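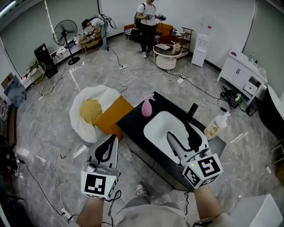
How does a robot learn to tidy up?

Think back to when you learned to tie your shoelaces. Somebody probably sat beside you and showed you, slowly, and then showed you again, and then (if they were patient) a few more times after that. You watched their fingers, you had a go, you got in a muddle, and one day your own fingers seemed to know what to do.

Robots can learn in a way that is a little bit like that. They need to be shown. The trouble is that a robot needs showing many, many more times than you did, and it can't just sit beside you on the bottom stair and watch. So people have had to come up with clever ways of doing the showing, and at Pollia we spend most of our day on exactly that.

Borrowing a robot's hands

Your hand is a marvellous thing. It has four fingers and a thumb, it can feel whether a peach is squashy, and it can find a coin at the bottom of a pocket without any help from your eyes. Most robots have something much simpler at the end of their arms, called a gripper. A gripper may have only a couple of long fingers that open and close, rather like the tongs you use to pick up a hot sausage.

If we showed the robot how to pick up a bottle using our own hands, the robot might not be able to copy us. It hasn't got the right fingers! So we do it the other way round. We hold a gripper in each hand and do the job with those. Whatever we manage to do with the grippers, a robot with the same sort of grippers has a good chance of managing too.

You can try this at home. Find two pairs of kitchen tongs, one for each hand, and see if you can put a sock in a drawer. Then try folding it first. It is a great deal harder than it sounds, and you will probably get the giggles.

What are the square patterns for?

The grippers have little cubes on them with black and white squares printed on the sides. These patterns are called markers. When a camera sees a marker, a computer can work out where the marker is and which way it is tilted. It does this partly by looking at the shape. A square seen straight on looks square, but a square seen from the side looks squashed. (Hold up a slice of bread and turn it slowly and you will see what I mean. Then eat the bread.)

Because the marker is fixed to the gripper, knowing where the marker is tells the computer where the gripper is as well. It can follow the gripper as it reaches down towards a basin or across to the far side of a table.

What is an example?

We call each go at a job an example. One example might be "pick up the bottle and put it on the other side of the table". It begins when the person starts to move and it ends when the job is done, and in between the computer saves what the camera saw and how the grippers moved.

For one set of jobs, which we named Dorora, we gathered 3544 examples. We started in July and it kept us very busy. No example in a set like that should be exactly the same as the last one, and this is the part that surprises most children who write to us. Surely it would be tidier to do it perfectly the same way each time?

Well, imagine you had only ever practised catching a ball thrown by one person, standing in one spot. The first time somebody else threw it, you might drop it. So we move things about. We put the bottle at the back, then at the front. We swap the cushions over and use a different table. We ask tall people and short people to take turns, and we work in rooms with sofas and cables and all the ordinary clutter that a real home has.

What about mistakes?

Everybody drops things, and holding grippers for a long time makes your arms ache, so we stop for a rest after every 20 examples. When something goes wrong we write it down. Some mistakes are left out of the set. Others are kept, especially if the person dropped something and then picked it up again neatly, as that is a useful thing for a robot to know how to do.

And then the learning

When we have enough examples, a computer program looks through them over and over again. Little by little it finds the links between what the camera sees and what the grippers ought to do next. Then we let it try with a real robot. The first tries are usually rather wobbly.

Words to remember

Gripper: the part of a robot that takes hold of things.
Marker: a printed pattern that helps a computer tell where something is.
Example: one go at a job, saved so that a robot can learn from it.

Page last changed 2021-11-10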